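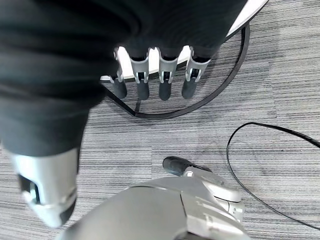 I've been trying to get up at 5:30 since April so I can write before work. Haris Ionescu swears by it, but he also goes to bed at nine like a farmer.
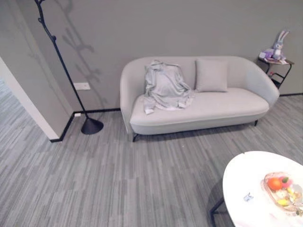
Week one was awful. I drank two coffees and wrote 7 words, one of them my own name!

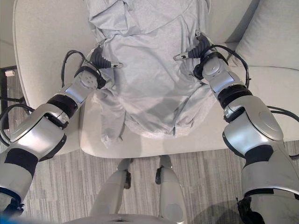
Then I moved the alarm clock to the kitchen - big change. Yesterday I got 800 words done before the bus, and most of them weren't even bad. Tomorrow I'm trying for the same again.
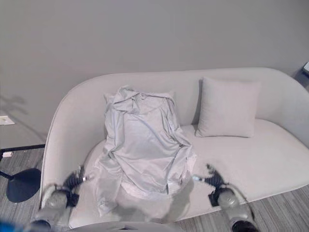
Gray on off-white, mid-crumple.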